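Small tips for a history book club evening at home

In our house in Stestdale we read one book about kings and queens every month, and in March it was our turn to host again. I write down what works for us, maybe it helps other readers too.

Before the guests come

Choose chapters and not the whole book. For a thick royal biography, three chapters are enough for one evening. Put coloured paper strips between the pages, one colour for each person at court, so you find the right Mary or Henry quickly.

Draw the family tree on the back of leftover wallpaper. Use pencil first - in the Truston edition the cousins are on a different page than the uncles, and I had to rub out the same branch two times.

Do the ordinary chores by 5 o'clock. Vacuum, empty the kitchen bin, scoop the litter box and air the room for 15 minutes.

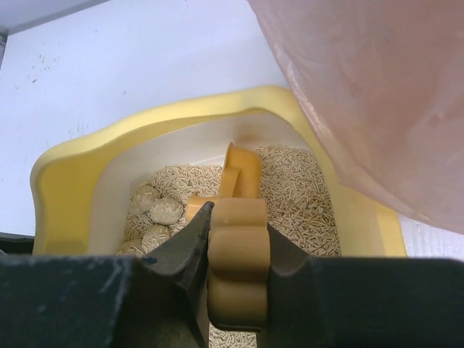
Food and candles

Small honey cakes go well with a Tudor theme. Bake them the day before and keep them in a closed tin with baking paper between the layers. If candle wax drops on the tablecloth, let it get hard, scrape it with a dull knife, then iron over a paper towel.

Watching an episode together

We like to compare the book with a costume series. Stop after 2 scenes and talk, otherwise everybody forgets what they wanted to say. Turn on the subtitles, also for native speakers. Old titles are hard to catch by ear.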